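August, glaze book, Lulton workshop

Opened the bisque kiln at 7.40. All of the small bowls came out whole. One of the tall jugs has a hairline from the handle join down to the foot, same place as last month. I had attached that handle late in the afternoon when the body was already too stiff, so no mystery. It goes in the reclaim bucket for grog.

The clay is still the Detarari red, second bag of the delivery. It feels shorter than the first bag. It cracks when I bend a coil round two fingers, and the first bag did not. I wedged in a little of the soft stuff from the trap and it improved, but I don't want to rely on that, as I don't know what's in the trap any more. Have written to Detarari asking if the two bags are from the same batch. The numbers on them have rubbed off.

Main job today was the tin white for the Novness order. They want it to match the plates they bought from us two years ago, and the recipe card for those is missing the bottom corner. What I can read is the frit, the clay and the tin. What I can't read is whether there was any zinc. I mixed three tests: A with no zinc, B with a little, C as B but sieved twice. Each went on five tiles, dipped, count of three in the bucket.

Notes on application. A went on thin and dusty and came off on my thumb when I picked up the tiles. B was better. C was the smoothest in the bucket but settled hard within the hour, and I had to scrape it off the bottom with the rubber kidney. If C turns out to be the one, it will need bentonite, added to the water first, slaked overnight. Don't add it dry to a finished bucket like I did in spring. The lumps are still turning up.

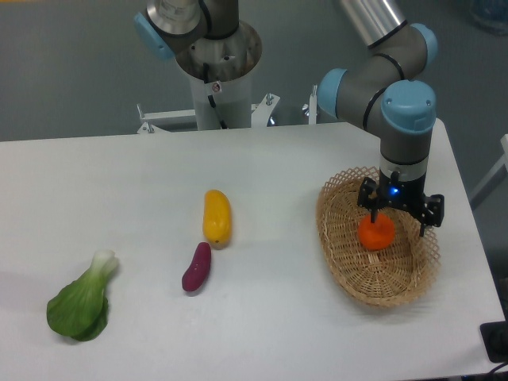 The old plates, for comparison, are on the shelf above the sink. There are two left, one chipped. In daylight they are a warm white with the red showing through at the rim. Under the strip light they look nearly grey, so please compare by the window only, and in the morning if possible. I wasted most of an hour on this last time.

Packed the test kiln after lunch. A on the bottom shelf, B in the middle, C on top, which I know is not a fair test, as the top runs hotter. I put one tile of each on the middle shelf as well. Cone pack is at the front by the spy hole. The top element has been slow, so I've left more room than usual under the lid.

Firing: lid propped until it stopped steaming, then shut. Slow climb to red heat, medium after that, top temperature set at 1,029. Ten minutes' soak would probably do but I have left it at the longer setting from the old card. The controller gave the same error it gave before, then cleared when I switched it off at the wall and on again. I've written the code inside the cupboard door with the others.

Jurčo slip: the jar marked Jurčo is the one with the iron in it, and the unmarked jar next to it is plain. I have now marked the plain one. The Jurčo brushed out well on leather-hard but flaked on the two pieces I tried bone dry. Leather-hard only from now on. It also wants a coarser brush than the hake, which drags it off at the start of every stroke.

Stock. Tin oxide is low, enough for one more full bucket and some tests. Frit is fine. Ordered 50 kiln props last time and they sent the short ones, so look at the size before opening the packet. We need new sponges and a sieve mesh, the fine one has a tear near the edge and I've been holding the bucket at an angle to avoid it.

To do: weigh the tin again, as the scales were drifting this morning. Unpack the test kiln once it reads under 100 and not before. Cut more tiles out of the second bag, keep them separate and scratch a 2 on the back.

Cone at the spy hole just starting to lean, 9.15 in the evening.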